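Section 2: Working out what to buy before you set up the cell
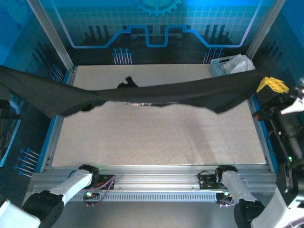
Do I need to budget for every arm at once?
You can stage it, as long as the table and the rails are sized for the full set from day one. Arms bolt on later without much fuss. A table that's too short has to be replaced, and so does the enclosure around it.

I've planned a few of these cells now, mostly for handling cloth, and I still get caught by the small stuff. Work through the steps in order with a pencil and a coffee.

1. Write down the biggest thing you'll ever put on the table. Cloth is sneaky - a long piece can run right over the side, so measure it at full stretch and not folded.

2. Decide where each arm mounts. Front rail, side, or a bit of both? I like a pair on the front rail and another on the side, but price one layout before you start comparing.

3. Get quotes for the rail and brackets separately from the arms. Vuton bundled mine and I paid 235 more than I would have buying the brackets from Sistier. Lesson learned!

Note: prices in this section are the ones I was quoted on 4/30/20, before tax and freight. Please get your own.

4. Add the grippers. Budget for spare fingertips too (I put aside 400 for the first year, and Mechthild Marti in our workshop reckons that's stingy).

5. Add cables, power supplies and a basket or two for loose bits. My list came to 1,123 all up, and I'd forgotten the cable ties.

Caution: don't order power supplies until you have the final arm count in writing. Check the rating on each one against the arm it feeds. If the plugs match but the ratings don't, leave it unplugged and ring your supplier.

6. Ask about lead times. Pruitt told me 14 days for the rail, and the brackets came from somewhere else entirely, so line the dates up on one calendar.

7. Send the finished list to whoever signs things off. Ours goes to Ketill Riis, who wants the part numbers in the first column and the freight on its own line.

Once the order is approved, go to Section 3 and start with the table legs.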